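Ticket 425: Psalm references in Bible study library open the wrong passage
Status: Closed
Product: Mondar lesson library
Reported by: Zdenka Vukčević, Rodley Bible Fellowship
Assigned to: Senad Petkov

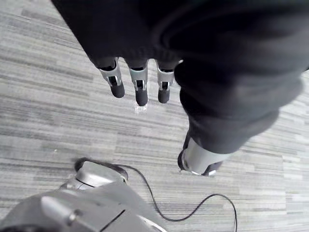
Attachment 1. Black garment, grey striped carpet.

Friday, 9:10 a.m. Zdenka Vukčević
Psalm links in the repentance series open the wrong chapter. The lesson text reads "Psalm 51:10" and the pop-up shows Psalm 52. Psalm 23 opens Psalm 24. Links to Psalm 1 and Psalm 8 are correct. New Testament links in the same lessons are correct. Same result in two browsers, logged in and logged out.

9:42 a.m. Senad Petkov
Reproduced. 19 lessons affected, all imported from the Nikolaidis study collection. Lessons typed directly into the editor are fine. Please confirm which translation is set as the default for your site.

9:55 a.m. Zdenka Vukčević
Default is the World English Bible. It was not changed before the import.

10:30 a.m. Senad Petkov
The Nikolaidis files are tagged in the header as using Greek (Septuagint) numbering. The importer reads the tag and converts every Psalm reference to Hebrew numbering, so 50 becomes 51. The references in these files had already been converted by the publisher and the tag was left in place. The conversion therefore ran twice. Psalms 1 to 8 have the same number in both systems, which matches what you see.

Tried: cleared the passage cache. No change.
Tried: re-saved one lesson in the editor. No change, stored reference is still 52:10.

11:15 a.m. Krum Hodžić
Do not fix this with a bulk subtract-one on the stored values. Psalms 9 and 10 are a single psalm in the Greek, 114 and 115 are also joined, and 116 and 147 are each split. Delete the stored references and re-import with conversion off.

1:20 p.m. Senad Petkov
Re-imported on the test site with conversion set to None. Psalm 51:10 opens "Create in me a clean heart, O God." Psalm 23:1 correct. Psalm 116:15 correct. Psalm 148 to 150 correct.

Still open: 4 links in lesson 14 return "verse not found." These point to Psalm 51:19 through 51:21. The author counted the psalm title as verses 1 and 2, as Hebrew Bibles do. In the site default the psalm ends at verse 19. The importer has no setting for verse offsets.

1:48 p.m. Zdenka Vukčević
I will correct lesson 14 by hand. Please apply the import to the live site.

2:25 p.m. Senad Petkov
Applied. Member notes and highlights kept. Header tag reported to the publisher. Separate request opened for a warning when the tag and the references disagree.

3:05 p.m. Zdenka Vukčević
Lesson 14 corrected. All links open. OK to close.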